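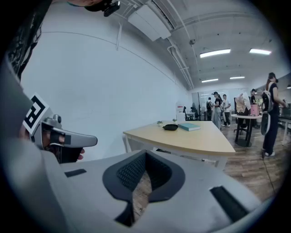 Repair manuals should be judged by their torque tables. Most owners never open that page, and most publishers treat it as filler, but it is the one part of the book a person can't work out by looking at the machine.

I keep a small collection of manuals for bench tools and garden equipment. Of the 20 I checked this winter, 13 gave a torque value for every fastener the owner is told to remove. The others gave a few values and then fell back on "tighten securely." That phrase has no meaning. A careful person reads it and stops too early. A strong person reads it and strips an aluminum thread.

The Hindstead tiller manual shows the usual failure. It has a four-page safety section, a parts diagram and a clear procedure for changing the drive belt. The belt cover is held on by 8 bolts of two lengths. The procedure doesn't say which length goes where, and the table lists neither. I measured the holes with a depth gauge and wrote the answer in the margin – work the publisher could have done once for every buyer.

Camov does better with a cheaper product. Its pump manual prints the value beside each step, in both inch-pounds and newton meters, and says whether the thread should be clean or oiled. Oil changes the clamping force at a given torque by a large amount, so a value without that note is only half a value.

Yaowalak Suksawat, who edited service literature at Yensuk for many years, has argued to me that detailed tables invite owners into work they should leave to a shop. I don't accept this. The owner is already in there with a socket wrench by the time the table matters. Leaving out the number doesn't close the cover again.

The cost objection is weaker still. The engineering drawing has the value on it already. Copying it into a table takes an afternoon, plus a second reader to catch slipped decimals.

My proposal is modest. If a manual tells the owner to remove a fastener, the same page should give its size, length, torque and thread condition. Where a range is acceptable, print the range.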